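We use cookies to improve your visit. By continuing you agree to our cookie policy.

How do I stop my home office from filling up with pens, cables and mail?
2 min read
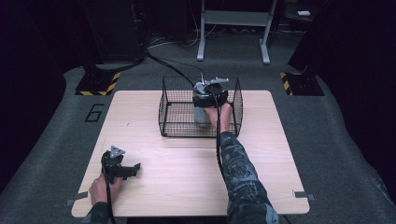 Since January I have worked at a desk in the spare bedroom, and every flat surface now belongs to dead pens, chargers for phones I no longer own, and mail I'm apparently saving for a biographer. I clear it all on Sunday-type moods and within 7 days it's back. My one success is a black wire mesh basket, open at the top, with a silver canister standing in it toward the back of a blond wooden table. Everything else gets piled. Do I buy more baskets, or is that how people end up with 30 baskets?

Fouad Ouali, 29 May 2021

Ramil Policarpio

You have a mail problem wearing a desk costume. Open it standing over the recycling bin. What survives goes in one folder, and when the folder won't close you deal with the folder. Mine is a Zoten and it hasn't closed properly in a while, so take that as you like.

Cables: plug each one into something. If you can't find the something, out it goes. I kept a printer cable through two moves and the printer through none.

One more basket is fine. Mesh is good, you can see what you're hiding from yourself. Skip anything with a lid.

Alell

just get a drawer

konov1545

Test the pens on the back of an envelope first. I threw out most of mine and have missed one, a green one, which leaked anyway.

Contact us | © Chiba Home Help | Back to top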